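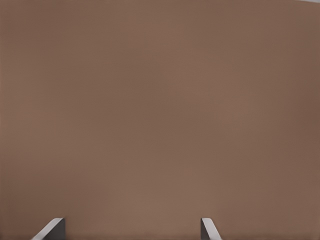

Start with the wrist camera and worry about the arm later, was the advice we got from Nostov, a reader of our build log, after the second post. Until then we had planned to use one camera on a pole beside the bench. Nostov's point was that a pole camera loses the object as soon as the hand moves in front of it, and that we could test the other arrangement in simulation without buying anything. We changed the plan that week. This report covers what we did from then until July.

1. Aim of the project

The goal was a small desktop arm, built in the shared workshop at Plinside, that can pick up a block and put it in a tray using only a camera at the wrist. The arm is a five-joint kit frame with our own two-finger gripper. The controller code is ours and is called Clitura.

2. Simulation model

We drew the gripper first and loaded it into the simulator before cutting any parts. The fingers are gray, with flat tips and a slanted outer edge. The slant is there so the hand can go down between two blocks without knocking the second one over. In the simulated wrist view the tips show at the bottom with the gripper open, and whatever is ahead fills the rest. At very close range that can be one plain brown surface and almost nothing else, which gave us our main problem.

3. The close-range problem

Our first version of Clitura looked for the outline of the target and steered toward its center. This worked at a distance. Close in, the outline left the view and the code had nothing to steer by. It either stopped or picked up a slight change in shading and treated it as an edge.

We tried three fixes:

Widening the camera angle. This kept the outline in view longer but made the blocks small at the start of each run.

Moving the camera back along the wrist. This helped, but on the real arm the bracket hit the elbow at full bend, so we dropped it.

Remembering the last good outline. When the outline is lost, the code keeps the last position it trusted and moves the rest of the way on joint angles alone. If less than a set share of the outline is left and the remembered position is too old, the arm backs up and looks again.

We kept the third fix. The back-up move took the longest to get right because the first version could repeat forever. It now gives up after a fixed number of tries and returns to the start pose.

4. Results

We ran 2532 simulated pick attempts with the old code and the same number with the new code. The old code finished 1189 of them. The new code finished some 700 more. Most of the remaining failures were blocks that started close to the edge of the reach, where the wrist cannot tilt far enough.

On the real arm we have only done 13 runs so far, all with the same block. That is too few to compare with the simulation. The finger motor also got warm during the longer sessions, and we had to wait between runs.

5. Parts and workshop time

The finger parts were cut on the Kofler machine at Plinside. The first pair came out tight on the slide rails and needed sanding. For the second pair we added clearance in the drawing.

6. Work remaining

The tray drop is still done at a fixed position. We want the camera to find the tray too. The motor needs a better mount with some air space behind it, and the cable at the wrist has to be rerouted before we do longer runs.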